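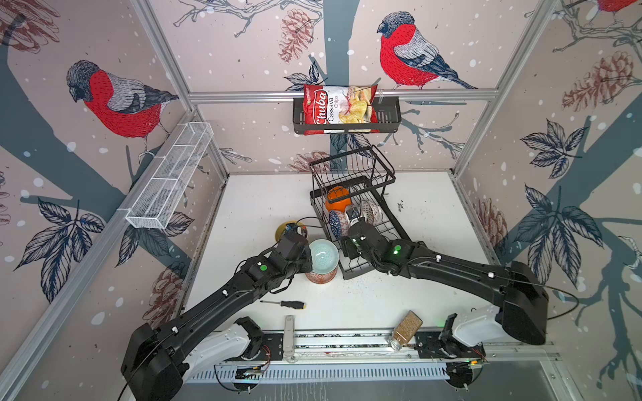
Liam Inskip would settle for a machine that puts the dishes away and never speaks to him, and he told me so before I'd even sat down. He doesn't want it to order groceries. He doesn't want it to learn his name. He wants to eat dinner, walk off, and find the bowls in the cupboard in the morning, and if that can't be done for the price of a decent used car then he'd like everybody to please stop sending him articles on the subject.

I've sent him quite a few of those articles, so I took it a little personally.

But it's a fair thing to ask for, and it's why I spent a good part of February bothering people who work with robot arms for a living. I had one question for all of them. Can the things do chores yet? I don't mean welding car doors, they've been great at that for ages. I mean the stuff I was avoiding at home that very minute, like the dish rack, the junk on the counter, and the jar that's lying on its side because somebody (me) was in a hurry.

My first stop was Kendonmont, a small outfit that tries to get two-armed setups to tidy a kitchen table. Graciela Riquelme runs the trials there, and she talks fast and laughs at her own machines a lot, so I liked her right away. I asked her what the hard part was, expecting something about computer brains. "Bowls," she said. Then she thought it over. "Shiny bowls."

Think about how you pick up a bowl. You don't think about it, I know, but try it. Your thumb goes over the rim, your fingers slide underneath, and if it starts to slip you squeeze harder before you've even noticed. You've got skin, which is a fabulous thing to have. A gripper with two hard fingers has a choice of pinching the rim or grabbing the curved side, and either one can go wrong. Pinch at a bad angle and the bowl swings. Grab the side too gently and it slides, too hard and it pops out like a bar of soap. And a glossy surface throws light back at the camera, so the machine can lose track of where the edge is right when it needs to know. 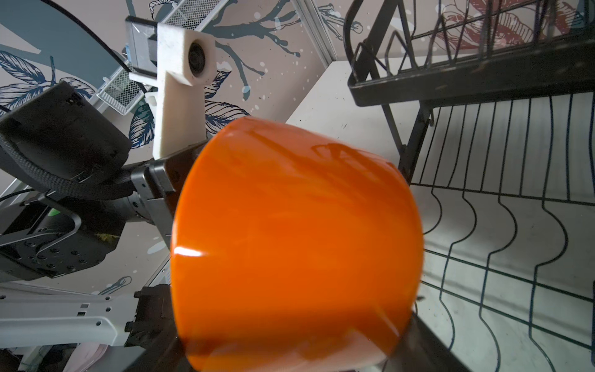
Then comes the rack, which Graciela says is worse than the bowl. A dish rack is a bunch of thin wires with gaps between them, and thin wires are miserable for a camera to judge. Whatever the gripper is carrying has to get past them without snagging, and on the way out the arm has to clear them all over again, plus whatever else has been parked in there. At my house that would be a colander. A colander in a dish rack gets in my way and I have a whole human brain to work with!

Her team scores every run by hand. On the day I visited, they'd just finished a batch of 100 attempts at lifting a single bowl out of a rack and setting it on the table, and 90 had gone fine. I was ready to throw a parade. Graciela was not. "Would you keep a roommate who dropped one bowl in ten?" she asked me, and I had to admit I once did, but not for long.

Speed is the other thing. A full tidy of a messy little table took their best setup 180 seconds, and that was with a small mess. I went home and timed myself on something similar and came in well under a minute, while talking on the phone. I'm not bragging. (I'm bragging a little.) Graciela's view is that slow is fine as long as you're asleep while it happens, and I've come around to that. My dishwasher takes forever too and I've never once stood there tapping my foot at it.

The shop-floor people were more cheerful, I have to say. Wouter De Haan at Nikolaidis packs mixed orders for kitchen stores, and he has arms doing part of the line already. What he's learned is to give them the boring items. Boxes go to the arms. Tins go to the arms. Snack bags go to people, since a bag changes shape every time you touch it and the air inside shoves the contents around. Anything made of glass also goes to people, and so does anything that rolls. He showed me a chart of who gets what, and it had been crossed out and rewritten so many times it looked like my taxes.

I asked him whether the list for the arms was getting longer. It is, he said, by a couple of items every few months, and now and then something gets moved back. Spice jars went over to the robots last year and came home again after a bad week with paprika.

Tirta Wuisan at Zikenow, who trains arms by steering them through a job over and over until they pick up the pattern, had the answer I've been repeating at parties. A robot can learn your dish rack pretty well, Tirta told me. Then you buy a different dish rack. Or you put a screwdriver on the table where a spoon should be, and now there's a tool in the middle of the dishes and no rule for where it lives. Half of tidying is knowing what belongs where, and that's different in every house on the street. Mine has batteries in the butter dish.

So are we there? For one bowl, in a rack the machine knows, with somebody standing close by, pretty much, yes. For my kitchen after chili night, no way. I asked everyone I met to guess how long until I could buy one, and I got answers from five years to a long stare out the window. Tirta wouldn't give me a year at all but did offer to come look at my counter, which I've put off until I can clean it.

I called Liam to report back. He listened to the whole thing, the shiny bowls and the wires and the paprika, and asked if the machine would at least do mugs. I said I'd find out. Graciela's trying handles next, and she's promised to call me when there's a number.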